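2024年7月

本站使用Cookie以改善浏览体验。继续浏览即表示同意。[接受] [设置]

Uvbridge开放日:双臂机器人进"厨房",观众排队看它拧旋钮

本网记者 发自Uvbridge园区

周一上午,Uvbridge园区一楼,门还没全开,外面已经站了一溜人。有带孩子的,有附近职校的学生,也有几个一看就是同行,胸前挂着别家的工牌,进门直奔里间。

这是园区机器人实验室今年第一次对外开放。上午场、下午场各一轮,每轮放80人,上午的名额提前就约满了,下午场还剩几个,现场补给了没预约上的家长。

先说看什么。一共三块:Grulis的搬运小车,Mahmoudi实验组的双臂操作台,还有Renura的远程操作体验位。三块分在三个房间,走廊里贴了箭头,不过箭头贴反了一张,早上有一批人直接走进了茶水间。后来撕了重贴。

Grulis那边最热闹。小车沿着地上的线跑,碰到人就停,停了以后发出"滴"一声。孩子们很快发现了这个规律,于是轮流上去挡。工作人员说了几次"别挡了别挡了",没什么用。小车最后干脆被调到慢速档,一圈一圈地走,像在散步。车上驮的是空箱子,原计划要演示装货卸货,因为人太多,上午取消,下午补了一次。

搬运小车的讲解时间是10分钟,说的主要是避障和充电。有位家长问能不能上楼梯,答:不能。又问能不能坐电梯,答:可以,但要电梯配合,园区这部老电梯暂时不行。旁边有人笑。

再说双臂。Mahmoudi的操作台在走廊尽头,房间不大,一次只能进一小拨人,所以门口一直有队。前面的人出来,后面的人就问:"拧了吗?"

说的是微波炉。

今天这个台子上的课题是家用电器操作。主持演示的工程师开场讲得很快,大意是:抓杯子、叠毛巾这些大家视频里看多了,今天换一个,看看机器人怎么对付一台普通的家用微波炉。开门、关门、按键、拧旋钮,一样一样来。机器是市面上买的,没有改装,按钮没换大,旋钮也没贴记号。工程师强调了两遍"没有改装"。

为什么挑微波炉?现场的解释是,这东西看着简单,其实把几种麻烦凑一块儿了。门要用力拉,按键要轻轻点,旋钮要夹住再转,三种动作用的劲完全不一样。夹爪又是硬的,没有手指肚,夹圆的东西容易打滑。旋钮上那道凸起的把手,夹正了好转,夹歪了就空转,或者整台机器被带着往后蹭。

"人拧的时候根本不想。"工程师说,"它得想。"

问到准头,给了一个数:上周内部测试,旋钮这一项做了80次,成了70次。剩下的10次,多数是夹偏,也有拧过头的。有学生追问拧过头怎么算失败,答:设定要停在某一格,超了就算没成,哪怕只超一点点。学生点头,记在手机上。

又有人问按键那一项的成绩。说还没整理完,不方便讲。

演示的节奏比很多人想的要慢。手臂往前伸一段,停一停,再伸一段。有个小男孩等得着急,喊"快点呀",全屋人都笑了,手臂当然没理他。工程师解释说慢是故意的,开放日人离得近,速度上限调低了,平时要快一些。地上贴了黄线,观众不能越线,线外可以随便拍照,不能用闪光灯。闪光灯这条喊了好几遍,还是有人忘关。

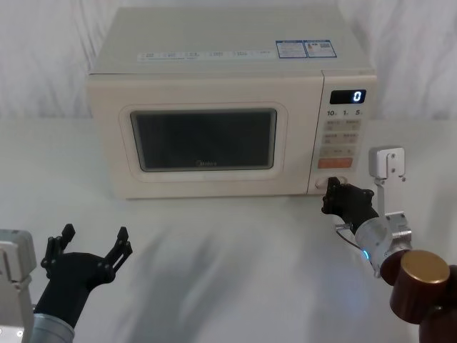
双臂操作台演示:右侧夹爪位于微波炉旋钮处,左侧夹爪张开。(本网记者摄)

下午场换了另一位工程师讲,语速慢多了,内容也略有不同,多讲了一段数据是怎么来的。简单说就是先由人操控两条手臂把动作做一遍,记下来,反复做,再拿这些记录去训练。一个动作要录很多遍,录的人手会酸。讲到这儿有家长问这个岗位招不招人,工程师说招,门口有二维码。散场的时候真有人去扫。

Renura的远程操作体验位放在最后一间,要另外拿号。体验者坐在椅子上,两手各握一个手柄,隔着玻璃控制对面的手臂,任务是把6块积木放进盒子里。每人限时一轮,不管放没放完都要下来。记者也试了一轮,放进去两块,第三块掉地上了。手感怎么说呢,有点像戴着很厚的手套夹豆腐,知道自己在动,不知道自己使了多大劲。排在后面的一位初中生全放进去了,下来以后一脸平静。

体验位下午一度暂停,说是手柄要重新校准,等了一会儿恢复。拿了号没轮上的,工作人员登记了电话,下次优先。

现场也有不太满意的。有观众反映双臂那间太挤,后排看不见,只能看前面人的后脑勺;也有人说讲解没有麦克风,走廊一吵就听不清。园区方面回应,下次会在门外加一块屏幕同步播放,麦克风也会配。停车还是老问题,东门车位早早就满,建议坐公交。

关于什么时候能买回家,几乎每一拨人都要问一遍。Mahmoudi组的答复比较统一:目前是研究平台,没有家用产品计划,也没有价格。有位阿姨不死心,问那能不能先出一个只会热饭的。工程师说这个建议记下了。

Grulis方面则表示,搬运小车已经在园区内部仓库试用,主要跑夜间,暂不对外销售。具体数量没有透漏。

另外几条零碎的:

饮水处在二楼,一楼那台今天坏了,已报修。

有观众捡到儿童水壶一只,蓝盖,放在前台,请失主带描述来认领。

上午场有两位家长问能否提供讲解资料,前台说纸质的发完了,电子版会发到预约时填的邮箱,没收到的请先看垃圾邮件。

学校团体参观不走开放日名额,要单独联系,至少提前一个星期,并且要有老师带队。十岁以下儿童需要家长陪同进入双臂操作间,今天有几个孩子自己溜进去,被请出来了。

下一次开放日定在9月,具体哪天还没定,仍然分上下午两场。三块内容会保留,双臂操作台可能换课题,工程师口头提到在考虑洗衣机,也可能是电饭煲,"看哪个先调出来"。搬运小车打算加一段和电梯联动的演示,前提是电梯的改造能按时做完。远程体验位会增加一台,排队时间应该能短些。

预约还是走园区公众号,开放前一周放号,一个账号最多约三人,约了不来又没取消的,下一次不能再约。今天上午就有空下来的名额,现场排队的人补了进去。

记者离开的时候下午场刚结束,双臂那间在收黄线的胶带,走廊里还有两个学生在争论旋钮到底该从上面夹还是从侧面夹。

(如报道有误请联系本网更正)

订阅本站每周快讯:输入邮箱即可,随时可退订。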